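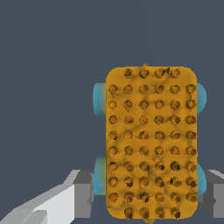 How to Review Simulated Picks Before They Reach the Floor
Rosalind Mercado, Ornham returns center
September 8, 2018

Since March the mixed-goods line at Ornham has been moving from hand sorting to arm picking. Sorters who used to stand at the belt now spend part of each shift at a desk, checking runs in the simulator before the same picks are allowed on the real arm. The steps are written for those people. You need to know the goods. You don't need to know how to program.

Before you start

Ask your shift lead for a reviewer login. Tavion Holloway sets them up for the day shift and Verna Ferreira for the night shift. Block out a full hour. Reviewing in five-minute gaps between belt jobs was tried in the spring and the notes were too thin to use.

Step 1. Open a batch

A batch holds 200 runs. Choose the oldest one with no name next to it and click Claim. Your name stays on it until you finish or release it.

Step 2. Look at the items before the arm moves

Pause on the first moment of the run. Ask yourself how you would pick up the target item by hand, and write that down in a few words: "by the long sides," "from the top," "move the box first." Do this before you play the run, or the arm's choice will start to look like the only one.

Step 3. Play the run at half speed

Watch where the fingers come down. With toys that have wheels, check whether a finger is closing on a wheel or on the body. Wheels turn, and the simulator does not always treat them the way a real axle behaves. For crowded layouts, switch to the wide view and look at what is next to the target too.

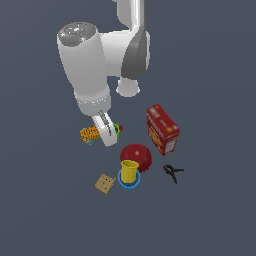 Wide view of a mixed layout: the toy under the gripper, with a box, ball, nested cups, flat tan square and clamp close by.

Step 4. Mark the run

Use one of the three buttons.

Pass – you would be happy to see the real arm do it.
Fail – the item is dropped, crushed or missed, or a neighbor is knocked out of place.
Ask – you can't tell. Add a note and it goes to Wendell Villanueva.

Please use Ask freely. Run 1649 was marked Ask by a sorter with one line, "clamp will spring open if you grab it there," and the grip rule for clamps was rewritten from that note.

Step 5. Write the note

Name the item and the part that was gripped. "Bad grip" is no help to the person fixing it. "Left finger on back wheel" is. Level 2 reviewers can also suggest a new grip point by clicking on the item.

Step 6. Close the batch

Click Submit, then log your desk time under code 3000. It is paid at your normal sorting rate, and level 2 reviewers get the lead rate for those hours. If it shows up wrong on your slip, take it to Roscoe Pettigrew in payroll.

What changes on the belt

Fewer people stand at the line now, and the ones who do handle what the arm rejects, so the items they see are harder than before. Several sorters have said this is more tiring – the easy pieces used to be a rest. For now leads rotate everyone between belt and desk every two hours. If your rotation is skipped, tell your lead the same day and write it on the shift sheet.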